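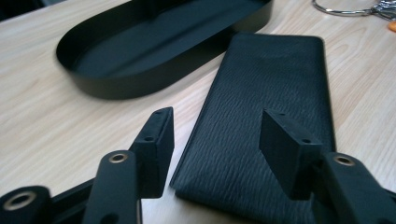 February

By a staff writer

Print this story
E-mail this story

The first time I walked the Prurlow tunnel I wore the wrong shoes. My guide from the Dritville historical society had told me to bring rubber boots, and I showed up in a pair of canvas sneakers because it hadn't rained in a week. It doesn't matter if it has rained. The hill leaks year-round, and by the time we reached the first bend I had ice water up to my ankles and a new respect for the people who dug the thing by candlelight.

If you grew up anywhere near Dritville you've probably heard of the tunnel, and you've probably heard it wrong. I had always been told it was a mine. It was dug to carry canal boats, back when the town was sure it would be the next great inland port, and it runs 354 feet through the shoulder of Prurlow Ridge. That isn't long by the standards of the big canal tunnels. But the rock is mean stuff, a gray sandstone with bands of something much harder in it, and the company that dug it had never dug anything bigger than a cellar.

They figured on two years. It took seven.

I spent most of this winter reading the company letter books, which are kept in the upstairs room at the library (bring a sweater), and I can't recommend them enough. Nearly every letter is about money or powder. The crews started from both ends at once, planning to meet in the middle, and the engineer in charge of the east side wrote back to the office every few days to complain that the west side was getting the better drills. The west side engineer wrote to complain about the food. My favorite letter is a single line asking for more candles, followed the next morning by a longer and much angrier one asking for more candles.

The men who did the digging hardly show up in those pages at all. There is one payroll sheet, water-stained down the left side, with 121 entries on it, and a good third of them signed with an X. Most were immigrants, hired off the boats and brought inland by wagon. They lived in a row of shanties along the creek at a spot still called Jirnen, though all that's left up there is a wide place in the road and some old apple trees. I stopped on my way home and tried one of the apples last fall. Terrible!

When the two crews finally broke through, they were off by less than the width of a man's shoulders, and you can still see the jog in the wall if you bring a decent light. I put my hand on it. The drill marks on one side slant up and on the other side they slant down, and right there they cross.

The opening was a big deal. The Dritville paper claimed 3000 people turned out, which I have my doubts about — the whole county didn't have many more than that — but there was a brass band and an ox roast, and the first boat through carried flour and a load of shingles. For a few good years the town did fine. Then the railroad came up the other side of the valley, and it could do in an afternoon what the boats did in three days. The canal company limped along, raised its tolls, lowered them again, and let the water out for good one spring.

After that the tunnel was used for pretty much anything. A farmer kept potatoes in it. In my grandmother's day the ice company stored blocks at the east end, packed in sawdust, and kids would sneak in during August to cool off. The Takagi Orchard next door owned the west portal for decades and kept the stonework clear of brush, and that's the end in better shape now. The east portal lost part of its arch in a flood, and the cut stones are lying in the creek bed where they fell.

The historical society would like to put them back. They have a drawing and an estimate, and they're waiting on the county to decide who owns the towpath, a question that seems to go back to the canal company's last board meeting. I've read the minutes of that one too. They adjourned early.

Walks leave from the gravel lot at Jirnen at 10 a.m. once the ice is out of the creek. Wear the boots.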